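Branlow Practice Tower

Used desktop computer for teaching parts removal and refitting
Supplied by Tokex
Page updated Aug 4, 2024

Price: £200, including the side panel and a bag of spare case screws
Dispatch: 7 working days from order
Weight: 15 kg, packed
Condition: used, cleaned and inspected

Overview

The Branlow Practice Tower is a full desktop computer sold for bench practice. It is meant for colleges, repair workshops and training rooms where people need to learn how a tower goes together by taking parts out and putting them back. It isn't sold as a working computer and shouldn't be plugged in.

The towers come out of office use. We take them in, remove any stored data along with the storage it sits on, blow out the dust, check that the sockets and slots are sound and pass them on. Tokex has supplied 3,000 of them so far, mostly in small batches.

A used tower suits this work better than a new one. The parts are the normal size, the screws are where you would find them on a customer's machine, and the cables have to be moved out of the way before you can reach anything. If a learner scratches a board or bends a clip, you've lost a cheap board.

What is in the case

Case: black plastic outer frame over a silver-grey metal chassis. The side panel comes off completely, and the case can be laid on its side so that the board faces up.

Power supply: grey, fitted in the case, with its original label left on. It is there for practice in unplugging and routing cables. Don't open it.

Motherboard: green board with the usual small parts, heatsinks and connectors. The board stays screwed to the chassis when we ship it.

Processor: seated in its socket under the metal retention frame, with the lever in place. The cooler is not supplied, so the top of the processor can be reached as soon as the panel is off. Old thermal paste is cleaned away before packing.

Memory: long black slots next to the processor socket. Modules are supplied for practice. They may not match each other in size or speed, and it makes no difference to the exercises.

Expansion card: one, fitted along the edge of the motherboard.

Drive bays: an optical drive bay with a blue plastic latch, and a hard drive cage with blue rails and clips. Hard drives are not included. A blue SATA cable is left in the case.

Cables: the original power cables are left in, in their original colours. We don't tidy them or re-route them.

Using the tower for memory practice

Most buyers use the tower for memory work first. The slots are close to the processor, and a module has to go in straight, the right way round and with even pressure along its top edge. That is easy to explain and takes a fair amount of practice.

Lay the case flat with the open side up before starting. With the case upright the board is vertical and learners tend to push at an angle. Once they can seat a module with the tower on its side, stand it up and try again.

The steps we print on the card inside the box are these:

Check that the power lead is out of the back of the case.
Touch bare metal on the chassis, or wear a wrist strap.
Move loose cables away from the slots.
Open the clips at the ends of the slot.
Hold the module by its short edges and find the notch.
Line the notch up with the bar in the slot.
Press down until the clips close.
Look along the module to see that it is level.

To take a module out, open the clips and lift it by the ends. If it won't lift, the clips are not fully open. Learners should not rock it from side to side, as the slot can crack at the end.

Modules should be swapped between slots during a session. The slots on a used board vary a little in stiffness, and it is useful to feel the difference.

Using the tower for processor practice

The processor can be taken out and refitted. Press the lever down slightly, move it outwards past its catch, then let it rise under control. The retention frame can be lifted after that. Lift the processor straight up by its edges and put it on a clean, soft surface with the metal side down.

We suggest that one person does this at a time and that everyone else keeps their hands out of the case. Contacts in the socket are the one thing on the board that cannot be put right on an ordinary bench. A socket with bent contacts can still be used to show what bent contacts look like, and some workshops keep one back for that.

Because there is no cooler, the round mounting holes near the socket are open. If you want to teach cooler fitting you will need a cooler with the right hole spacing. Ask us before ordering one, as boards differ from batch to batch.

Cables and drive bays

The cable exercises are simple and cost nothing to repeat. Ask the learner to make a sketch or take a photo of the inside, unplug the cables, and then refit them from the sketch. Power connectors on older machines can be tight. Hold the plug and never pull on the wires.

The drive cage uses plastic rails and clips in place of screws. The clips are firm and can take a lot of use, but cold plastic snaps, so let a tower warm up indoors if it has come off a van in winter. Spare rails are available in packs from Sulemana, who handle our small parts. Send them the batch letter from the sticker on the rear of the case.

Table and space

Any solid bench will do. The tower needs room to lie flat, with space on at least one side for the panel, tools and a parts tray. A slotted aluminium table works well if you want to fix stops or clamps against the case to keep it from sliding. Put a mat under the parts tray if the table has open slots, or screws will find their way in.

Light matters more than most people expect. A dark slot on a busy board is hard to see into, and the chassis throws a shadow over the edge of the board. Use a lamp that can be moved.

Batches and matching

Single towers are sent from whatever batch is open. If you're buying for a class and want them all alike, say so when ordering and we'll hold your order until enough of one type has come in. The next large intake is in September.

Within a batch the case, board layout and drive cage will match. Labels, cable routing and the type of memory may not – these machines had been in use and some were repaired or upgraded before they reached us.

The Illaten tray set, which has fitted spaces for modules, screws and a processor, is sold separately and can be added to any order.

What is not included

Processor cooler
Hard drives
Mains lead
Screen, keyboard and mouse
Tools, wrist strap and mat
Software of any kind

Returns

If a slot, socket or clip is damaged when the tower arrives, tell us before it is used and we'll replace it. Please keep the box and the foam. Damage from practice is expected and isn't covered. Once the board is worn out you can send the whole tower back for recycling, carriage paid by you, and we'll take the metal and board off your hands without charge.

Questions buyers ask

Can it be made to run? Some could, with a cooler and a drive fitted, but we don't test for that and won't give support for it. If you need a running computer, look at our refurbished range.

Can I have one without the power supply? Yes. Say so in the order notes. The price is the same.

Do you sell spare motherboards? Sometimes. They are listed under parts when we have them.

How long does a board last? It depends on who is using it. Memory slots wear before anything else, and a stiff clip is usually the first sign.

Photos 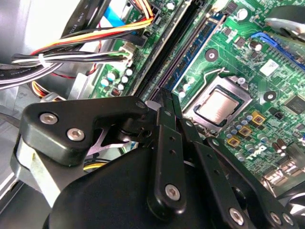
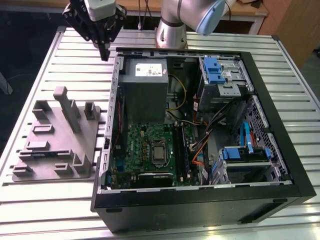 Tower with the inside exposed: first, the memory slots and processor close up; second, the whole case on its side.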